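Bereo Bodywork Notes — README, version 2 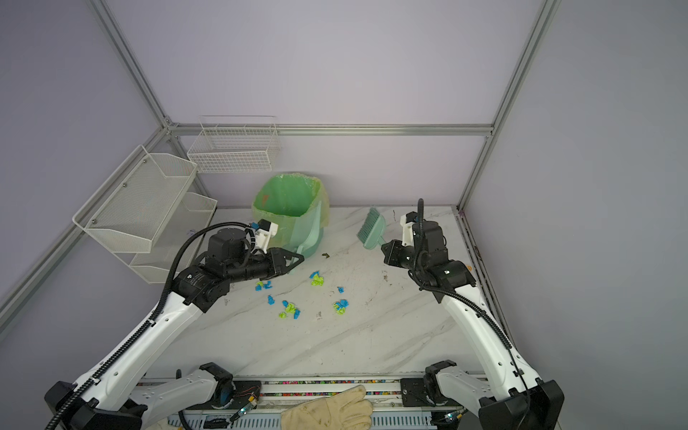

Tabletop with the green bin and dustpan, two robot arms.

Session notes written by massage and bodywork practitioners, typed up, cleaned, names taken out. Text only. Shiatsu, Swedish, reflexology, a bit of Thai, plus a category called "mixed" that is bigger than I'd like. Last edit September 6, 2018.

Quick facts

Records: 632 notes
Practitioners: 30
Note length: up to 200 words, most far shorter
Language: English, with the odd Japanese or Chinese term for a point or channel
Format: one CSV, UTF-8, plus a plain text glossary
Maintainer: Irfan Liew
Cleaning and checking: Francine Zacharias, Trevor Poirier

What's in the download

notes.csv — the main file
glossary.txt — abbreviations, point names, spellings we settled on
changes.txt — what moved between versions
consent_wording.txt — the text clients agreed to, word for word

Version 1 had a separate file per studio. Gone now. Everything is in notes.csv with a studio column, either Honano or Grodine.

Columns

note_id — don't sort on it, the numbers mean nothing
studio — Honano or Grodine
practitioner — a code, letters only
style — shiatsu, swedish, reflexology, thai, mixed
position — table, mat, chair, blank
complaint — what the client came in with, in the practitioner's words
areas — body areas worked, separated by semicolons
pressure — light, medium, firm, varied
note — the free text
aftercare — anything suggested for home (stretches, heat, rest, water). Often blank
follow_up — yes, no, blank

Blank means blank. It does not mean no. Steinar Lund fell into this with the follow_up column in version 1 and got a very gloomy chart out of it, so please read that line again.

Where the notes come from

Both studios kept paper cards. Practitioners wrote them straight after a session, usually with the next person already taking their shoes off, and it shows. Short lines, dropped words, arrows. Trevor typed the Honano cards, Francine Zacharias the Grodine ones. Then they swapped and checked each other's.

Arrows became words. "L sh ↑ tight" is now "left shoulder more tight". Not pretty but searchable. Drawings on the body outline were turned into area names where it was obvious and dropped where it wasn't. We didn't guess.

Spelling inside the note column is left as written, aside from point names. If a practitioner wrote "trapezious" it still says trapezious.

Point names

A mess in version 1. Same point under the number, the pinyin name, the Japanese name, a nickname. Now all given by channel letters and number (GB21, LI4 and so on), with the original wording kept in square brackets after it. Glossary has the full mapping. Francine Fraser teaches shiatsu and went through the mapping by hand, which took most of August. Any mistakes left in are mine from the copying.

Reflexology zones are NOT mapped. The charts the two studios hang on the wall disagree with each other and I'm not getting in the middle of that.

Consent and privacy

Clients signed a separate sheet for this, apart from the normal intake form. Anyone who said no, or didn't hand it back, is not in here. No names, dates, ages, phone numbers or jobs. Jobs were in version 1 and came out — in a small town "the piano tuner" is a name.

Practitioners are coded and the key stays on paper. Please don't try and work out who is who from the writing style. You probably could.

If you were a client at either studio and want your notes removed, write to the studio, not to me. They pull the card, tell me the note_id, and it goes in the next release. Old copies should be deleted when you update.

What people use it for

Looking at how practitioners describe touch and pressure. Teaching new students to write clearer cards (Honano does this now, with the worst ones). Building word lists. Someone asked about spelling correction, fine, go ahead.

What not to use it for

Anything medical. These are impressions written down in a hurry by people working with their hands. "Kidney energy low" is a phrase from a tradition and tells you nothing about anybody's kidneys. There are no outcomes here either, so you can't say one style works better than another. A client who came back might have come back for the tea.

Don't compare the studios. Grodine uses a card with tick boxes for pressure, Honano leaves a line. So "varied" turns up nearly always from Honano and that is the card talking.

Known problems

Mixed covers too much. Some practitioners put it for every session.
The thai notes lean heavily on one practitioner. Careful with those.
Chair sessions are sometimes marked table. Fixed where the note makes it clear.
A few aftercare entries ended up in the note column and I havent moved them all.
"Wong" in a note is the Wong method of foot work taught at Grodine. Not a person's name that slipped through. Please stop reporting it.
Semicolons inside the areas column: some programs split on them when opening the CSV. Set the separator to comma.

Changes in this version

Single file in place of two
Point names unified
Job column removed
Duplicate cards removed (Trevor found them, mostly Honano)
Glossary rewritten, alphabetcal at last
Consent wording added

Still to do

Split mixed into something useful. Ask Grodine about the older cards in the cupboard. A proper list of breathing and qigong terms, which turn up more than expected in aftercare — Steinar has started one.

Licence and credit

Free for teaching and non-commercial study. Ask first for anything else. Credit as "Bereo Bodywork Notes, version 2" and name both studios. Don't repost the CSV on its own, the glossary and consent wording need to travel with it.

Corrections to Irfan, with the note_id please. Replies are slow.

Recent items
Writing a clearer session card
Glossary of shiatsu abbreviations
Foot charts: why we left them alone
Bereo Bodywork Notes, version 1 (withdrawn)

This site uses cookies to remember your settings. Accept | Manage

© 2018 Bereo | Contact | Back to top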